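Wasserkocher im Test: Was die Zahlen auf dem Karton wirklich sagen

Von Desta Tekleab, 2018-02-14

Auf dem Karton steht »blitzschnell«. Daneben steht »extra leise« und darunter »spart Energie«. Wenn du so etwas liest, darfst du ruhig die Stirn runzeln. Die Leute, die den Karton bedrucken, wollen nämlich den Wasserkocher verkaufen. Das ist nicht verboten, aber es heißt, dass du selbst nachprüfen musst.

Erst einmal: Was macht so ein Gerät überhaupt? Im Boden sitzt ein Stück Metall, durch das Strom fließt. Dabei wird es heiß und gibt die Wärme an das Wasser weiter. Das ist schon fast alles. Ein teurer Wasserkocher macht das genauso wie ein billiger. Der teure hat vielleicht einen schöneren Griff oder ein blaues Licht, aber vom blauen Licht kocht kein Wasser.

Wie stark ein Wasserkocher ist, wird in Watt angegeben. Viel Watt heißt, dass in jeder Sekunde viel Wärme ins Wasser kommt. Ein Gerät mit 2000 Watt ist also schneller fertig als eines mit 1.000 Watt. Braucht es deshalb auch doppelt so viel Strom? So wird es oft erzählt, und es stimmt nicht. Das starke Gerät zieht zwar mehr Strom auf einmal, dafür aber nur ungefähr halb so lange. Am Ende kommt fast dasselbe heraus. Wer dir erzählt, ein schwacher Wasserkocher sei automatisch sparsam, hat nicht zu Ende gerechnet.

Wir haben uns zwei Geräte vorgenommen, den Okis und den Meltberg. Auf dem Karton vom Okis stand, er bringe eine Tasse Wasser »im Handumdrehen« zum Kochen. Wie lange dauert ein Handumdrehen? Das stand nirgends. Also haben wir mit der Stoppuhr gemessen. Der Okis brauchte 83 Sekunden, der Meltberg 114 Sekunden. In beiden war gleich viel Wasser aus demselben Krug.

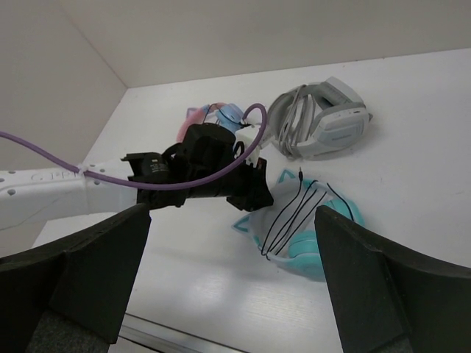
Warum rauscht ein Wasserkocher so laut, bevor das Wasser kocht?

Am heißen Boden entstehen winzige Dampfblasen. Sie steigen auf, geraten in das kühlere Wasser darüber und fallen dort wieder zusammen. Jede Blase macht dabei ein kleines Geräusch, und weil es so viele sind, hörst du ein Rauschen. Wenn das ganze Wasser heiß ist, kommen die Blasen bis nach oben durch, und aus dem Rauschen wird ein Blubbern.

Auf einem Karton »extra leise« zu drucken, kostet also nicht viel. Leiser als was? Ein Staubsauger? Ein Güterzug? Solange das niemand dazuschreibt, kannst du mit dem Wort wenig anfangen.

Jetzt zum Abschalten. Im Wasserkocher steckt meistens ein kleines Metallplättchen aus zwei verschiedenen Metallen, die fest aufeinanderliegen. Man nennt es Bimetall. Wird es warm, dehnt sich das eine Metall stärker aus als das andere, und das Plättchen biegt sich. Der heiße Dampf wird durch einen Kanal dorthin geleitet, das Plättchen schnappt um, und der Schalter springt auf »Aus«. Steht der Deckel offen, entweicht der Dampf in die Küche, und das Gerät kocht einfach weiter. Deshalb: Deckel zu. Und Vorsicht, Dampf ist so heiß, dass man sich böse verbrühen kann. Wasser kochst du nur, wenn ein Erwachsener dabei ist.

Bleibt der Kalk. Die Firma Clilmont verkauft ein Gerät mit »Anti-Kalk-Filter«. Das klingt, als käme kein Kalk mehr hinein. Der Filter ist aber bloß ein feines Sieb im Ausguss. Es hält Krümel zurück, die sich schon gelöst haben – der weiße Belag am Boden wächst trotzdem. Nach sieben Wochen sah unser Clilmont innen genauso aus wie der alte Kocher ohne Sieb. Geholfen hat Zitronensäure mit kaltem Wasser, und die hat ein Erwachsener eingefüllt und danach gründlich ausgespült.

Strom sparen kannst du übrigens mit jedem Modell. Willst du eine Tasse Tee, dann füll nur so viel Wasser ein, wie in die Tasse passt, aber mindestens bis zum unteren Strich. Im Juni testen wir Toaster. Auf einem davon steht »perfekte Bräune«, und wir haben schon ein paar Fragen dazu.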